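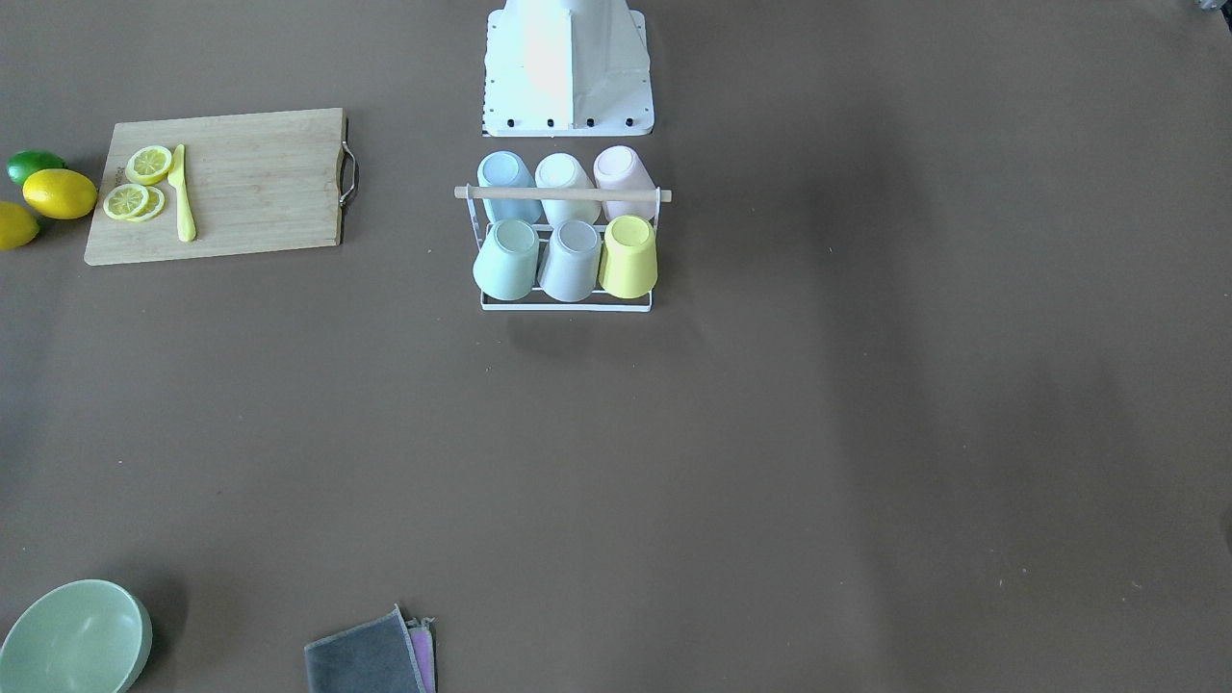 Print this page | E-mail this page
Shares: 70 | Comments: 2

Section 2. Mounting the Skulard base and setting out the table

This section covers the Skulard two-arm bench build as installed at the Lacroix shared workshop. It assumes the frame is assembled, the tabletop is on, and the power supply has been tested on its own. Arm wiring is in the next section. Do not connect the arms until the base has passed the checks below.

Original text by Thibault Pons. Table layout revised in March by Adhiambo Mutiso.

Fixing the base

1. Switch off the bench supply at the wall and unplug the controller.

2. Wipe the tabletop where the mounting plate will sit. Sawdust under the plate will tilt the base enough to spoil calibration.

3. Set the plate down with its long side parallel to the back edge of the table. Keep the marked strip on the plate edge clean and uncovered. Ellow reads it when locating the base.

4. Start all the bolts by hand. Do not use a driver at this stage. If a bolt will not start, lift the plate and set it down again.

5. Tighten in a cross pattern, a half turn at a time, until the plate no longer shifts when pushed at the top of the pedestal. Finish with the torque wrench kept in the Diltum cabinet.

6. Draw a paint-pen line across each bolt head and onto the plate. A broken line at a later inspection means the bolt has moved.

CAUTION: The base is top-heavy once the arms are attached. Two people are needed for any lift after this point.

NOTE: Taha Ouali has the spare bolts. Hardware-store bolts of the same thread have longer heads and foul the shoulder cover.

Setting out the kitchen task

The standard test for this build is the kitchen set: a cup rack, a cutting board with knife and fruit, a bowl, and cloths. Positions do not need to be exact, but the order of placement matters for reach.

7. Place the cup rack directly in front of the base, with the handle running left to right. Load the cups upside down, in two rows of three. Seat each one fully. Cups that touch their neighbors are acceptable.

8. Place the cutting board to the left of the rack, long side parallel to the back edge, with the metal handle toward the rack.

9. Put the lemon slices at the left end of the board. At least one should lie apart from the others, and two should overlap. The overlapping pair tests separation; the single slice is the easy pick.

10. Lay the plastic knife to the right of the slices, blade away from the front edge of the table. Use the plastic knife only. Metal blades are not permitted on this bench with the motors enabled.

11. Set the whole fruit to the left of the board. Check that nothing round can roll toward the front edge.

12. Put the bowl in the front left corner and the folded cloths to the right of it, along the front edge. Cloth should lie flat with no loose corner standing up.

13. Leave the center and right of the tabletop clear. The first motion routine sweeps this area at low height and does not check for obstacles.

CAUTION: Phones, mugs and hand tools left in the clear area will be struck. Look over the whole surface before every run, including the corners.

Checks before power

14. Push the pedestal from each side. There should be no movement at the plate.

15. Open Ellow and select Base Check. Leave the cycle count at 1,000 for a new installation. The test reads the base position only and does not drive the motors.

16. Wait for the log to show 1,000 of 1,000. A lower count usually means a patch of shade has fallen on the marked strip. Adjust the lamp and repeat.

17. If the count is still low, clean the strip with a dry cloth and run the test once more. Do not raise the tolerance to force a pass.

18. Save the log under the bench name and initial the sheet on the door.

NOTE: The bench is shared. Maxence Royer's group has it on Wednesday. If you find the base moved or a paint line broken, tell Timothée Moulin and start again from step 1.

Continue to Section 3, Arm wiring and strain relief.

Print this page | E-mail this page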